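One gray bin at a time: a morning in the Kuusk lending room

The woman who runs the Kuusk lending room in Relberg is talking about bins before I have my coat off. She has opinions on depth, on handles, on lids (against), and on what color the inside of a bin should be. I had come to ask how a room that lends out board games, kitchen gadgets, craft supplies and hand tools stays so easy to use, and I was told that if I wanted the answer I should sit at the sorting table and help.

So I did, and it was one of the nicest mornings I've spent on this column!

"Everything comes back through the table," she says. "I don't care if it's a melon baller or a jigsaw puzzle. It goes in a gray bin, the gray bin goes on the table, and it stays there until every piece has been picked up and looked at. Then it goes home."

Home, in this case, is one of the shelves in the back, where each set has its own spot and its own printed card. The room lends 300 sets, and she can tell you what belongs in most of them without looking. I tested her on the cake decorating kit and she rattled off the nozzles in order of size.

She started eight years ago, after a long stretch working in a hardware store in Nolent. The store had a returns counter, and she loved it in a way she still finds a little embarrassing. "People would bring back a bag of fittings, all mixed up, and the others on shift would groan. I'd be reaching for it. There is such pleasure in a mixed-up bag. You tip it out and for a minute it's hopeless, and then you spot two that match and you're off."

The lending room didn't start out with bins. At first, returns were stacked in whatever they arrived in, mostly shopping bags, and checked on the floor. "On my knees, on the carpet. A dark carpet! I lost so many little black screws that first winter. I'd run my palm over it in circles and hope." She laughs and shows me the gesture, flat hand, slow circles. The carpet stayed, since it keeps the room quiet and is kind to anything that gets dropped, but the sorting moved up onto a wooden table.

I ask why wood. She runs her hand along it as she thinks. "It's light, that's the main thing. Pale. You drop a washer on it and you see the washer. And I like the sound. A metal table makes everything sound like an accident."

The bins took longer to get right. She tried clear ones, which she found tiring to look into, with the shapes of whatever was underneath showing through the sides. She tried white ones, and they were lovely until a set of white game pieces came in. A friend brought her a deep blue crate that was so tall she had to stand up to see the bottom of it.

"Then I borrowed one gray bin and did a whole afternoon out of it and didn't want to give it back. Gray is the color that isn't on your side or against you. Red shows up. Green shows up. Silver shows up if the light's good. And it's a rectangle, a proper one, so you can push things into a corner and they stay there. Try pushing anything into the corner of a round basket."

She has 40 of them now. They stack inside each other by the door when they aren't needed, and on a busy day in April, when everyone in Relberg seems to bring back their winter hobbies at once, not one is left in the stack.

What she does with a full bin is simple to describe and harder to do well. She starts with the biggest thing and takes it out. Then the next biggest. She does not dig. "Digging is how you break things and it's how you get fooled. You dig down for the one thing you're sure is missing, you find it, you're delighted, and you forget to check for the other four. Take from the top. Let the bin get shallower. By the time you reach the bottom there's hardly anything left to be confused by."

I try it with a return from the craft shelves and immediately start digging. She lets me go on for a bit before she taps the side of the bin. I start again from the top, and she's right, it's calmer. There's a rhythm to it: reach in, lift, look, set down. After a while I stop talking, and so does she, and the only noise is the small clack of things being put on wood.

Her other rule is about the table itself. One bin on it at a time per person, and never a second bin set down "just for a minute." She says this with real feeling. Most of the mix-ups she can remember, including the famous afternoon when part of a fondue set went out to a family in Nolent inside a marble run, began with two bins side by side and someone answering the phone.

"They were very sweet about it," she says. "They sent back the forks wrapped in a thank-you note."

I ask what comes back most often with something missing. Dice, she says at once, and then the little plastic scoops that live inside coffee things. There is a jar of spare dice behind the desk that people add to without being asked. Scoops are harder. She has been asking the Trinov secondhand shop to put them aside for her, and every few weeks a bag turns up, which she of course tips straight into a gray bin.

Does she sort at home? I get a long look. "My kitchen drawers are terrible. My partner does the drawers. I think I use it all up here." She does admit to owning one bin, same gray, same size, on a table by her back door, for anything in the house that hasn't found a place yet. It gets emptied when it's full, top to bottom, with the radio on.

Before I leave she asks if I want to do another one, and I look at the clock and see that I was supposed to be across town by eleven. I do another one. It's a set of measuring cups and spoons, and all of them are there, and I am far prouder of this than I should be.

The lending room is open every morning until noon, and returns can be handed over at the side door. Bring things back in whatever bag you like. She'd rather have them mixed up. 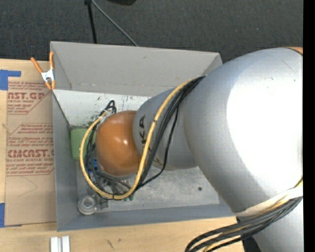 The gray bin on the wooden table, with the dark carpet beyond.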